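right, two hands on trial this month, so here's a thread for anyone else shopping for one. the Karkano two-finger gripper we've had since January, and the Grusura hand, the one with proper fingers. same arm, same controller, same snacks

the Karkano is dull and I love it. 20 tries at picking up a croissant and putting it on a plate, and it only squashed 2. it does leave a dent in the pastry though!

the Grusura took me a whole afternoon to get talking to the Zuvaren controller (wrong baud rate, my fault, don't ask). once it woke up I had it opening and closing for ages just because it looks so good doing it

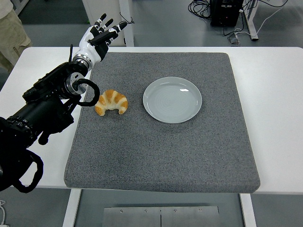 Grusura hand, fingers open, up by the corner of the mat with the croissant and the plate on it

first thing I'd change is the cable at the wrist. it hangs in a big loop and I'm forever worrying about it catching on something -- a couple of clips would sort it

second thing is the thumb. great on round stuff, a bit vague on anything flat. plates are going to be a pain, I can tell already

grip force next. I've put the limit at 300 in the settings and I'm creeping up from there, flakes everywhere. will post the numbers once I've done the Schouten camera calibration again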